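Workshop Tips: Software for a Tabletop Arm That Clears Up After Itself

These are notes for anyone running a small arm on a home bench or in a shared workshop. They assume the arm moves, the cameras stream and you can record a joint position. Everything below is about the software side, and most of it applies whichever planner you use. We run Lumia for perception and Kan for planning, with log files going to a Stanano box under the bench.

Set the wrist camera exposure by hand

Auto exposure swings when the gripper turns from a dark table to a white wall, and the color segmentation swings with it. Pick a fixed value with the arm over the table, then tilt the gripper up and check that pale objects still have an edge. If the edge goes, bring the gain down one step and try again. 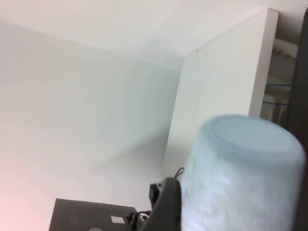

Wrist view with a light blue container in the gripper, wall and ceiling behind.

Mask the gripper before anything else. The fingers and any cable that shows in the wrist view should be painted out of every frame, or the detector will sooner or later report them as an object to pick. Draw the mask with the gripper open, draw a second one with it closed, and switch on the finger position.

A held object hides a good part of the view. Tell the planner to use the fixed camera from the moment the fingers close until they open again. In Kan this is one line in the task file, and it belongs in the defaults.

Keep the ceiling and walls in the collision model. People model the table and stop there. Two flat planes cost nothing in planning time, and they rule out the big swinging paths a planner likes when it thinks it has the whole room.

Stacks and clusters

Cups set close together on a plate are harder than they look. From a low camera they overlap, and the detector may join two pale ones into a single wide shape. Three settings help:

Split by color first, then by depth.
Plan for the cup nearest the camera, lift it, and take a new picture before planning the next.
Store upside-down cups as a separate class. The grasp height is different and so is the taper, so the fingers need a different opening.

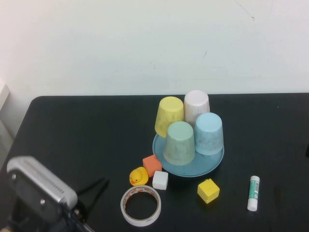
Four upturned cups on a plate, with foam cubes, a duck, tape and a glue stick on the table.

Give soft things their own force limit. A foam cube will take almost any grip and still report a good grasp, so check finger width as well as force. For the cubes we stop closing at a set width and ignore the motor current.

Treat a tape roll as a ring. If the bounding box is all you have, the planner may aim for the middle and close on air. Either fit a circle and grasp the rim, or put one finger through the hole - the second is slower but holds better.

For long thin items such as a glue stick, get the angle from the outline and turn the wrist to match. A label can pull the angle off if you work from texture.

Shadows

The arm's own shadow on a dark table can pass for an object. Raise the minimum height in the depth filter until empty table gives no detections with the arm parked, then repeat with the arm reaching out.

Logs

Save the plan as well as the video. Trana, the viewer we use, will step through both together, which makes a bad grasp much quicker to find. Keep the last 100 runs in full and thin out the older ones. Our disk was full by run 3000, and most of it was footage of a parked arm.

Write the software version into each log file by hand if the tool won't do it for you.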